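Prostholm présente l'état de ses essais : les robots savent-ils déjà faire les petits travaux de la maison et de l'atelier ?

Communiqué de presse

Prostholm, société spécialisée dans l'évaluation de systèmes automatisés, publie aujourd'hui, 22 juin 2021, les premiers résultats de son programme Mutico. Ce programme a été réalisé avec l'atelier de remise en état informatique Siqueira et avec le bureau d'études Belterance. Il pose une question simple : parmi les tâches que les personnes font chaque jour avec les mains, lesquelles peut-on confier dès maintenant à une machine ?

Pendant la campagne, l'équipe a enregistré 2834 essais. De ce total, 1543 ont été terminés sans aide humaine. Les autres ont été arrêtés par l'opérateur, ou bien le robot a abandonné lui-même la tâche après plusieurs tentatives.

« Nous voulons donner un chiffre qui soit utile à un chef d'atelier. Un film de démonstration montre souvent la meilleure prise, et le client reçoit ensuite une machine qui s'arrête au premier câble mal placé », déclare Tainá Vasconcelos, directrice du programme Mutico.

Deux familles de tâches

Le programme comprend une partie domestique et une partie atelier. Dans la partie domestique, les robots devaient plier des serviettes, vider un lave-vaisselle, ranger des couverts et essuyer une table. Les résultats sont très inégaux. Les objets rigides et bien séparés sont saisis avec une bonne régularité. Le linge reste difficile, surtout quand deux pièces de tissu sont posées l'une sur l'autre, et l'équipe ne recommande pour le moment aucun usage sans surveillance dans un logement.

La partie atelier a été préparée avec Siqueira, qui remet en service des ordinateurs de bureau pour des écoles et des petites entreprises. Les techniciens de Siqueira ont proposé les opérations qui leur prennent le plus de temps : retirer et remettre une barrette de mémoire, brancher un connecteur d'alimentation, placer un processeur dans son support, refermer le levier de maintien. 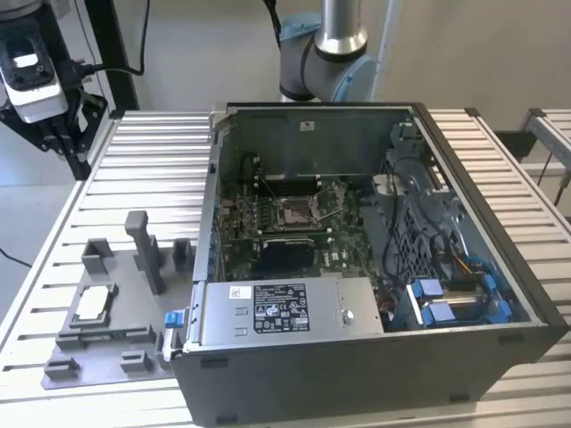
La mise en place du processeur a demandé 236 essais à elle seule. La difficulté principale se trouve dans l'orientation du composant et dans la force appliquée au moment du contact. Une erreur d'un demi-millimètre peut abîmer le support, et la carte mère est alors perdue. Pour cette raison, Belterance a développé une commande en effort qui arrête le mouvement dès qu'une résistance anormale est mesurée. Cette solution protège bien le matériel, mais elle rend le cycle lent.

« Un bon technicien fait cette opération en quelques secondes et il parle en même temps avec son collègue. Notre robot a le droit de prendre 120 secondes, et il ne les respecte pas toujours », explique Teodoro Macaraeg, ingénieur en manipulation chez Belterance. « Par contre, il peut recommencer toute la nuit avec la même attention. »

Les câbles, premier obstacle

Selon le rapport, les câbles sont la première cause d'arrêt dans les tâches d'atelier. Ils changent de forme à chaque ordinateur, ils cachent les connecteurs et ils se déplacent quand le bras les touche. Les leviers et les loquets posent moins de problèmes, à condition que leur position de départ soit connue.

Chez Siqueira, on accueille ces résultats avec prudence. « Je n'ai pas vu une machine qui remplace une personne de mon équipe. J'ai vu une machine qui pourrait faire une étape, si nous lui préparons bien le poste », dit Silvana Brandão, responsable de l'atelier. Elle souligne aussi que le temps de préparation doit être compté dans le coût, ce que les fournisseurs oublient parfois dans leurs offres.

Le rapport propose donc de parler d'étapes automatisables, et de ne plus parler de métiers automatisables. Il distingue trois niveaux : tâche possible sans surveillance, tâche possible avec un opérateur à proximité, tâche à laisser à la main. La pose du processeur est classée au deuxième niveau, le branchement des câbles d'alimentation et le pliage du linge au troisième.

Suite du programme

Une deuxième campagne est en préparation. Elle portera sur le démontage d'appareils usagés, où les vis rouillées et les plastiques cassés obligent le robot à changer de plan pendant le travail. Prostholm invite les ateliers de réparation et les services de maintenance qui souhaitent proposer une tâche à prendre contact avec Natália Paiva, chargée des partenariats.

Le rapport complet et la description des protocoles sont envoyés gratuitement sur demande.

À propos de Prostholm

Prostholm évalue des robots et des équipements automatisés pour le compte d'industriels, d'ateliers et de collectivités. La société ne fabrique et ne vend aucun robot.

Contact presse : Nivaldo Lacerda, service de communication, Prostholm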